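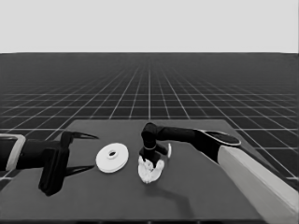 Steltside Allotments – February meeting

I got there for 7 and took the notes again. We've 1,975 pounds in the bank, and rents stay at 82 a plot. Hooray!

Water next. Forkmont want to fit 2 new taps by the bottom gate – I'm all for it, my back is ruined from carrying cans. 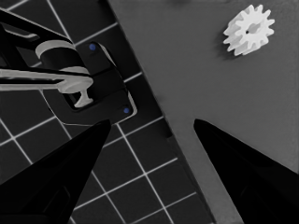

Dark tiles, pale lines.

Then the hedge, which went on for ages (sorry). We agreed to cut it before the birds start nesting.

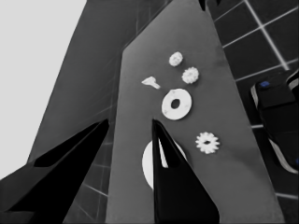

One plot holder asked if the compost order could come sooner, as last year's arrived after the potatoes were in. I'll ring Prokora.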